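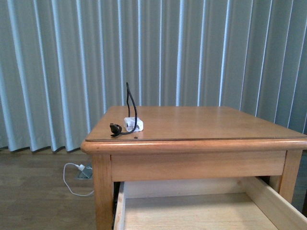
November, bench log, finish room

Continuing the water-ring series on the shellac and wiping varnish panels. Getachew Abdella asked for the shellac results before he quotes the Sasbridge tables, so those come first and the varnish waits until the second coat has had its full cure.

Stock: maple offcuts from the Chala job, planed and cut to hand size, sanded to 220 and wiped down with alcohol. No stain. Flakes dissolved overnight, strained through a paint filter, padded on. Three panels got six sessions each. The fourth got four because I ran out of the strained batch, and I have marked it on the back so it does not get averaged in with the others.

Procedure is the same as the October runs. Tumbler with a ground foot, filled to the line with water from the kettle, placed on the panel with a wet foot. Timer starts at contact. Lift straight up, do not slide. Blot once with a paper towel and leave the panel flat. Score at lift, at one hour and next morning, under the raking lamp with the overheads off. Scale is still 0 to 5, where 5 is white and visible from the door.

Panel A, 10 min: 2 at lift, 1 at one hour, 0 next morning.
Panel B, 30 min: 4 at lift, 3 at one hour, 3 next morning.
Panel C, 60 min: 5 at lift, 5 at one hour, 4 next morning. Slight texture under a fingernail at the ring.
Panel D (thin), 30 min: 3 at lift, 3 at one hour, 2 next morning.

D scoring lower than B was not expected. Two possible causes. Less film means less depth for the haze to sit in, or the panel was further from the heater and the tumbler cooled faster. I did not log the water temperature on D. Repeat needed with the thermometer in the glass.

Repair attempts on B. First pass was a barely damp alcohol pad, light strokes with the grain, five minutes between strokes. Went from 3 to 1 in the first few strokes and then stopped improving. The pad started to drag, so I quit there. Left it overnight, then leveled with 800 paper and mineral spirits and repadded the area. Sheen matches within what I can see under the lamp. Gemechu could find the spot with his palm. He could not find it by eye.

Repair on C was not successful. The haze cleared but the ring stayed as a low ridge, and leveling it took me through to wood on the outer side. C is scrap. Cut it in half anyway to look at the edge, nothing useful.

Gemechu Negash's note, copied from the whiteboard before it gets wiped: "Flakes from the new bag are slower to dissolve than the old bag. Still lumps at the bottom next day. Warm the jar in a water bath, lid loose, away from the heater." I have had the same trouble. The jar on the shelf labeled 381 is the last of the old bag and should be kept for the repeat on D so that the flakes are not a second variable.

Wax question. Getachew wants to know whether paste wax over the shellac buys any time. My October numbers say it delays the haze in the first ten minutes and makes no difference at thirty. It also makes the repair harder, as the wax has to come off completely before the alcohol will do anything even. I would not sell it to the customer as protection. As a feel coat it is fine.

Medemus sent the sample of their brushing lacquer. The can was dented at the rim and there was a skin on top, so I strained it and put it on two spare panels for color only. Not going into the series. Gemechu is asking them for another can.

Lunico order is unaffected by any of this. Those tops are oil and the customer has signed off on the sample.

Housekeeping. The raking lamp has a loose neck and has drifted since the last run. I reset it against the pencil mark on the bench and tightened the collar. Check the mark before scoring. The paper towels by the sink are the embossed kind and left a pattern on the edge of A, which buffed out. Use the plain ones from the cupboard.

To do:
Repeat D with old flakes, thermometer in glass, same spot on bench as B.
Pad two new panels to replace C.
20 min contact time on shellac, to fill the gap between A and B.
First varnish panel after cure, start at 30 min.
Send Getachew the A and B numbers with the repair notes. Leave D out until repeated.

4:40 pm. Pads in the sealed jar, rags hung outside on the rail.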